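Cambio de banco, capítulo no sé cuántos

Bueno, escribo rápido porque entro a las tres. Al final cerré la cuenta en Satberg. Once años ahí. Me cobraban 3 euros al mes de mantenimiento y encima la tarjeta aparte. Llamé dos veces. Musica de espera, las dos.

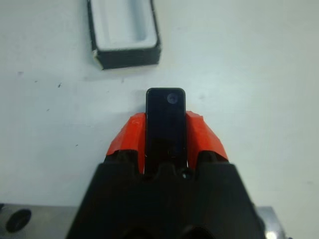
Entre las dos puntas rojas, un bloquecito negro.

Me pasé a Lodska, que es todo por la app. Alta en una tarde, foto del DNI, firma con el dedo. Lo raro: el traspaso de recibos. Te dicen que lo hacen ellos y sí, menos el del gas, que se quedó en el limbo y me llegó devuelto. 154 euros. Pagado a mano el miércoles, con cabreo. 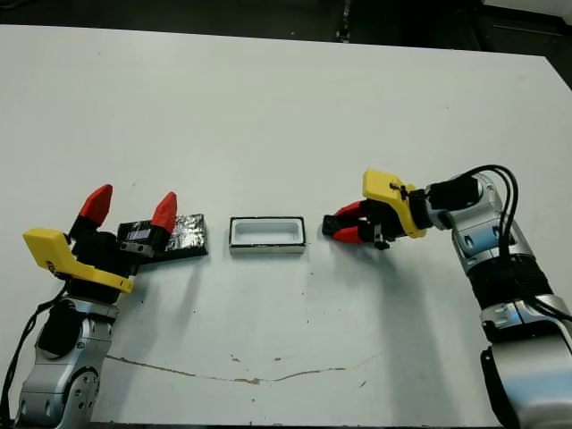 Dos brazos, una mesa blanca.

Ifeanyi Babalola, mi compañero de turno, tiene lo suyo en Oyelaran y dice que le pagan algo por los ahorros. Miré. Poca cosa, y te piden dejar 1131 euros quietos. No los tengo quietos, los tengo corriendo.
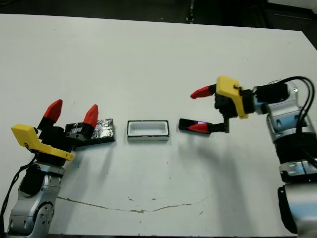

Lo que sí hice fue separar el dinero. Una cuenta para la nómina, otra para recibos, otra para no tocar. Tres cositas en fila, como las que hay sobre la mesa blanca entre los dos brazos, y cada una en su sitio. En la de no tocar van 514 de momento. La de recibos se llena sola el día uno, eso lo programas en la app y listo, aunque el menú está escondidisimo, dentro de "Perfil".
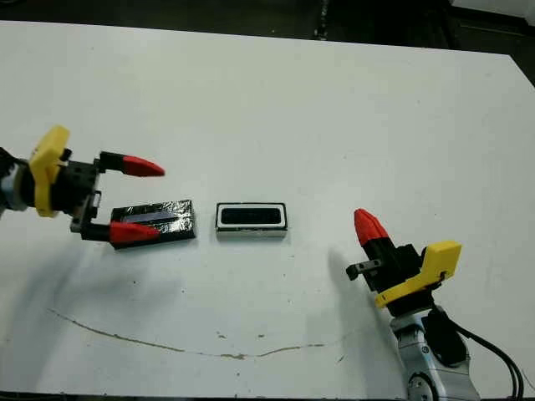

Y la oficina de Drullville la cierran en julio, por cierto, así que mi madre se queda sin ventanilla. Habrá que ver qué hacemos con su libreta, no quiere app ni en pintura. Si alguien sabe de un banco con caja abierta por las tardes, comentarios abiertos. Me voy que pierdo el bus.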